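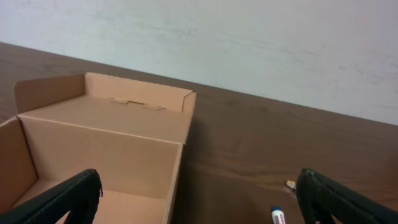

Wrist camera view, left finger inside the open compartment of a cardboard box.

Zutthorpe tests grasp policy on wrist video alone

Mabli Howells and Radomír Bartoš have trained a grasp policy that takes only wrist camera input, with no overhead view. The training set holds 400 teleoperated demonstrations at 2 tabletop stations. Over 90 trials with boxes left out of training, 23 failed, most of them when a box wall hid one fingertip. Code will be released in September.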